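Cadena limpia sin montar un taller en casa

Vivo en un segundo sin ascensor y mi taller es media terraza y un trozo de pasillo, así que todo lo que cuento va pensado para poco sitio. Me preguntáis mucho por la cadena (¡muchísimo!) y voy a soltar de una vez lo que hago yo con la bici de diario.

Lo primero, el suelo. Cartón grande, de caja de electrodoméstico, y encima periódico. El plástico no me gusta nada, el desengrasante resbala por encima y acaba en los rodapiés, que los míos son blancos y ya os podéis imaginar.

Antes de mojar nada, paso un trapo seco por la cadena dando pedales hacia atrás. Una camiseta vieja de algodón va de maravilla, las de poliéster solo reparten la porquería. Después, cepillo de dientes y desengrasante, por los lados y por dentro, sin prisa. Yo uso el Larnex en bote, rebajado con agua, aunque el lavavajillas de toda la vida también saca bastante si la cadena no está hecha un asco.

Los dientes del piñón: una tira de trapo metida entre corona y corona, como si fuera hilo dental. Y las roldanas del cambio, que se nos olvidan siempre, con un destornillador plano apoyado de lado mientras giras. Sale una pasta negra asquerosa y da un gusto tremendo.

Aclaro con una esponja escurrida, nunca con manguera a presión, y dejo secar la bici toda la noche. El aceite va por dentro de la cadena, una gota por rodillo, y luego espero 30 minutos y quito lo que sobra con un trapo limpio. Si al pasar el dedo te lo manchas mucho, sobra aceite todavía.

Para las manos, azúcar y un chorrito de aceite de oliva, frotar y jabón después. Y para la grasa en el pantalón, lavavajillas directo sobre la mancha en seco, 14 minutos de reposo (yo pongo el reloj de la cocina, manías) y a la lavadora.

Los trapos sucios los guardo extendidos, nunca hechos una bola, hasta que los llevo al punto limpio. Desde septiembre hago esto cada dos semanas y la cadena suena mucho menos. 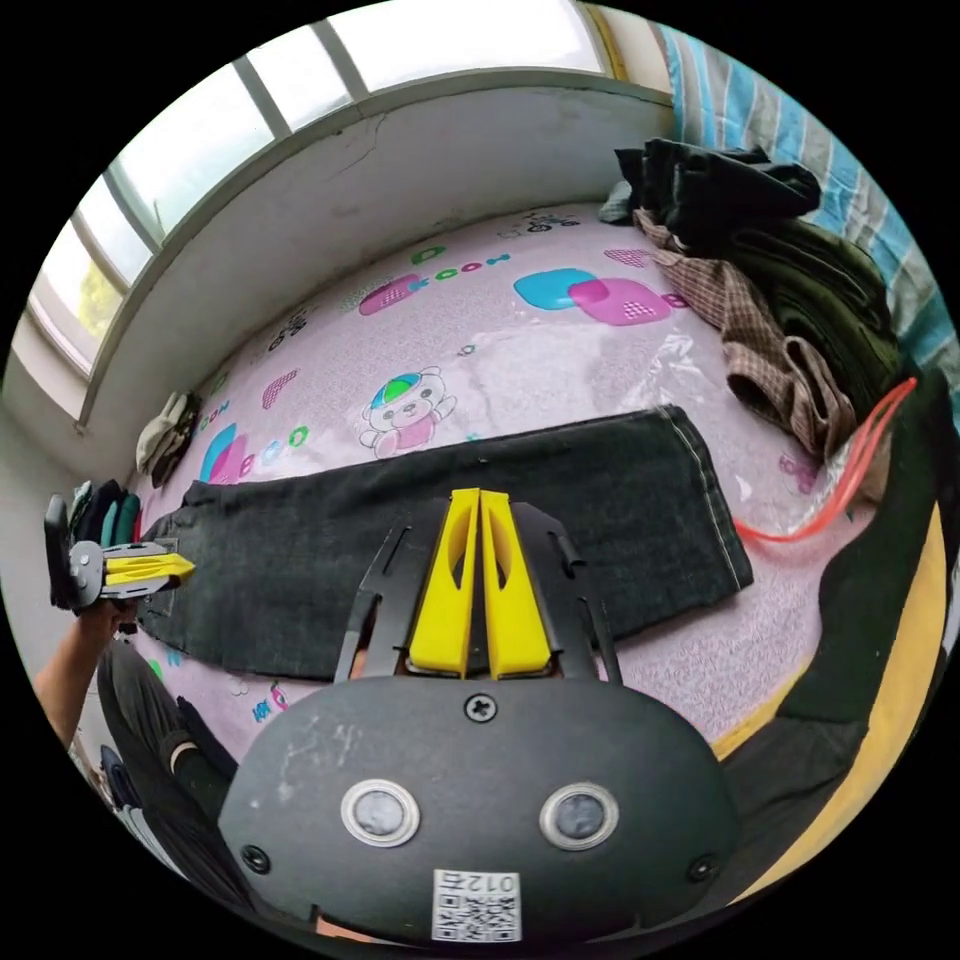

Reynaldo Maglaya: Yo cambié el aceite por cera y mancha bastante menos, pero la primera limpieza tiene que ser muy a fondo, si no, no agarra. Lo del azúcar en las manos lo pruebo esta misma tarde.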